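Transponder drops out on corner entry, Super Late Model

Asked by Kamran Jalali, 8 Aug 2026

Car 44 lost scoring on 7 of 38 laps in the last feature. The transponder is hardwired to the switched side of the ignition panel. It tests fine on the bench and reads fine at the pit loop. The series runs a Soko decoder and the scorer says nobody else in the field had missed hits. Battery voltage on the dash recorder never went below 12.6. The drops all came at the start/finish loop and only under green. Under caution it scored every lap. Mount is on the right rear frame rail, zip-tied to a bracket, per the rulebook distance behind the front spindle. Is this a transponder fault or wiring?

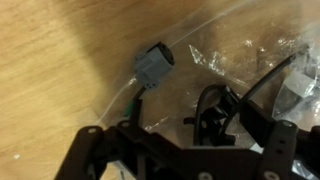
Wiring, most likely. A unit that scores every lap under caution and misses under green is losing supply for a fraction of a second from vibration or load, and the dash recorder will not catch it if it samples at ten per second. Check the terminals first. On a gray housing like the one in the photo, with a short black wire and a bit of green at the base, tug each wire separately and watch for a terminal that backs out of its recess. Then do a drop test with the engine running: meter on the transponder leads, set to min/max, and have somebody hit the frame rail with a dead blow. Anything under 10 volts on the min reading is your problem. Ground it to the battery negative and not to the chassis. We had a Kusex disconnect switch with a worn contact that did the same thing for half a season.

Also read the power LED after a heat race, before you shut the car off. Most units blink a fault code if they have rebooted.

Answered by Farhad Kazemi

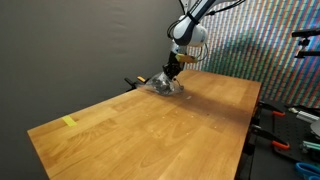
Jummai Nnaji disagrees on the order of checks. Look at the mount before you touch the harness. The coil has to face the track with no metal under it, and a steel bracket that wraps the bottom edge will cut the signal a lot. At caution speed you get plenty of hits over the loop, so a weak signal still scores. At green speed you get a few, and some laps you get none. Ask the scorer for hit count and signal strength per lap. If the hits are low on the good laps too, it is the mount. If the hits are normal on good laps and zero on bad ones, it is power.

Answered by Nima Mousavi

swap it with a rental and see

Comment from Kamran Jalali

Got the printout. Hits are normal on the good laps, zero on the missed ones. Will pull the harness tonight and start at the connector.

Viewed 1,198 times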